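Hurnden Shared Laundry and Footwear Repair Program
Progress report to the Retari Fund, second reporting period
Thursday, July 19, 2018

1. Status against work plan

Fit-out of the Hurnden site is complete except for the floor drain in the wash area, which failed its fall test and is to be relaid by Kaewmanee at their cost. Power and water were signed off before the drain defect was found. Opening hours remain as approved.

The Eltov site has been open for the full period. The repair counter took in 835 pairs. Of these, 174 were assessed as beyond repair and returned to their owners or stripped for eyelets and laces. Sole reattachment is still the most common job, followed by heel replacement and stitching at the toe seam.

2. Materials

Contact adhesive from the first supplier was withdrawn. Bonds let go at the forefoot when shoes came back into regular use, and 17 pairs were redone without charge. The replacement adhesive costs more per litre but needs a shorter clamp time, so the labour cost per pair is slightly lower. Rubber sheet is now bought in two thicknesses only. Grey thread has been dropped from the order list.

3. Expenditure

Spending is within the approved budget for wages, rent and consumables. The equipment line is overspent by about $2000. The cause is the second finishing machine, which was quoted without dust extraction. We ask that the overspend be met from the unspent training line. No increase in the total grant is sought.

4. Training

Two trainees finished the bench program and are working unsupervised on heels and soles. Welted construction has been moved to the next period, as the lasts ordered for it did not arrive. Written procedures for adhesive storage and waste solvent have been revised and are posted at both counters.

5. Next period

Relay and retest the Hurnden drain. Open Hurnden to the public by November. Move intake records at both sites to a single numbering system. Revise the price list.

Three black shoe-shaped forms on a yellow table appear in the last picture.
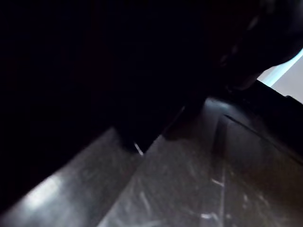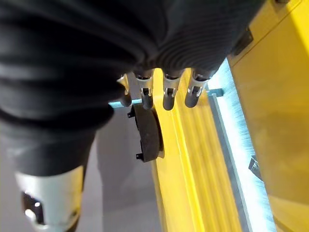
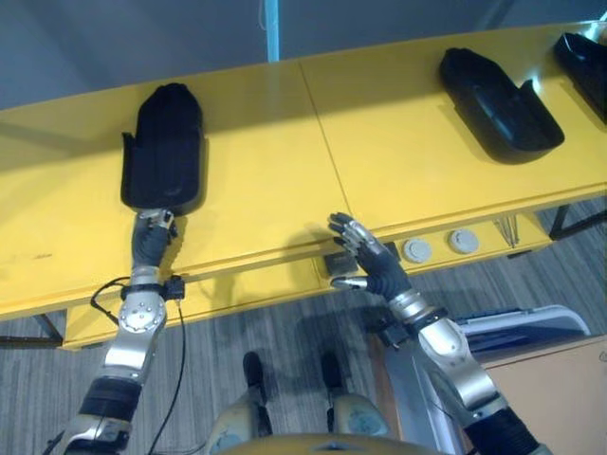

Jucélia Rangel has asked that the transfer from the training line be held until the lasts are delivered and invoiced, and would like the redone pairs shown as a separate cost in the next report.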